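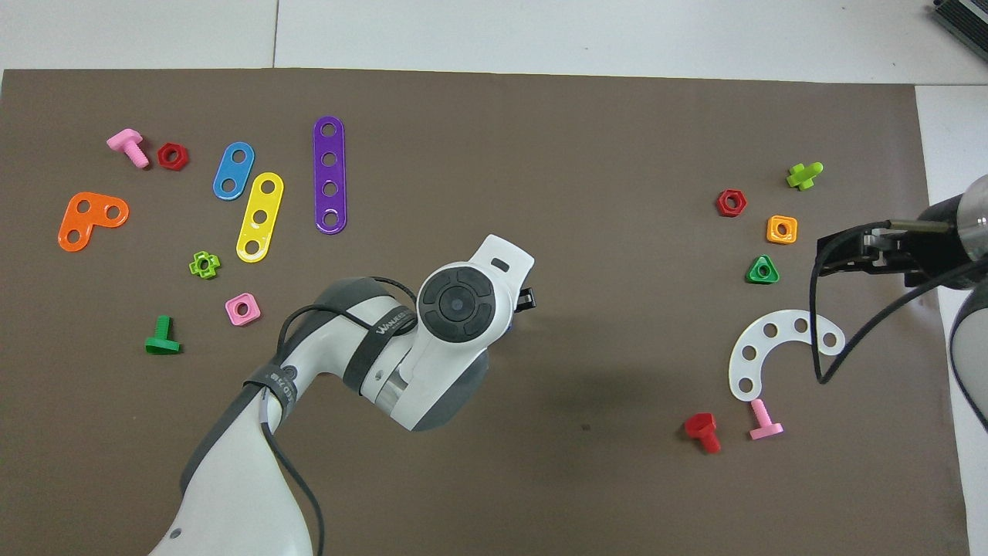

1/ We finished the first full pass of Plonilard in October, so I'm putting the method and the main result in one thread. Short version: we changed how two-arm demonstrations get cut up before training, and left the policy network alone.

2/ The task is picking and sorting toy construction parts with two arms on one mat. Strips, bolts, nuts, cross connectors, curved plates. They're cheap and bright, and they're awkward in useful ways. A bolt on its side and a bolt on its head need different grasps.

3/ The usual recipe takes a whole demonstration, from first reach to last release, and trains on all of it as one sequence. With two arms that gets messy. One arm is often waiting while the other works, and the policy learns the waiting too.

4/ We saw this a lot in our baseline. The left arm would hover over a part it could easily have picked up, and stay there until the right arm moved. It had copied the operator's pauses.

5/ So Debashish Pramanik wrote a splitter. It looks at gripper width and wrist speed for each arm separately and cuts the recording into segments: reach, close, carry, release, idle. Idle segments are kept, but they're sampled much less often in training.

6/ Each segment also carries a flag for what the other arm is doing. We tried dropping the flag to keep things simple. The arms started reaching for the same part, so the flag went back in.

7/ Data: 300 demonstrations, all teleoperated, same mat and same mix of parts, with the layout shuffled by hand before each one. Ansel Marchetti did most of the operating. We didn't filter out clumsy grasps. 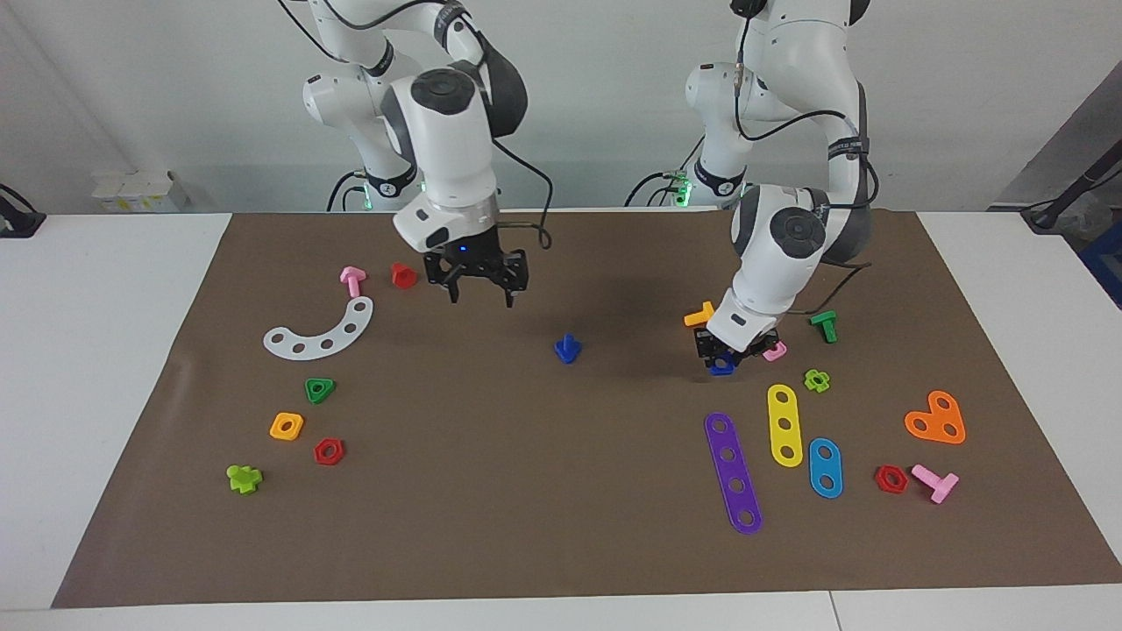
RESULTS

8/ We ran 1054 pick attempts with the split data, across both arms. 736 ended with the part in the correct bin. The baseline, same network and same recordings without the splitter, did clearly worse. The full table is in the write-up.

9/ Most of the gain is in the time both arms spend moving. On single picks with one arm parked, the two versions are hard to tell apart. If you only have one arm, I wouldn't expect much from this.

10/ What still fails: flat strips. A strip lying flush on the mat gives the fingers very little to get under, and they tend to push it along. Nuts standing on edge are fine. Small pegs are fine if they're upright.

11/ The other failure is crowding. When parts are touching, the arm picks one and drags its neighbor. We count that as a miss even if the target lands in the right bin, and that rule costs us a fair number of attempts.

12/ Someone asked if the splitter needs tuning. It has 7 thresholds. We set them on a small batch from the Birnov setup and didn't touch them again. Speed cutoffs will probably need changing if your operator is a lot faster than ours.

13/ Next is the same test with parts the policy hasn't seen, then a version that does assembly, starting with a nut on a bolt. Debashish is cleaning up the splitter code now. I'll add the link to this thread once it's posted.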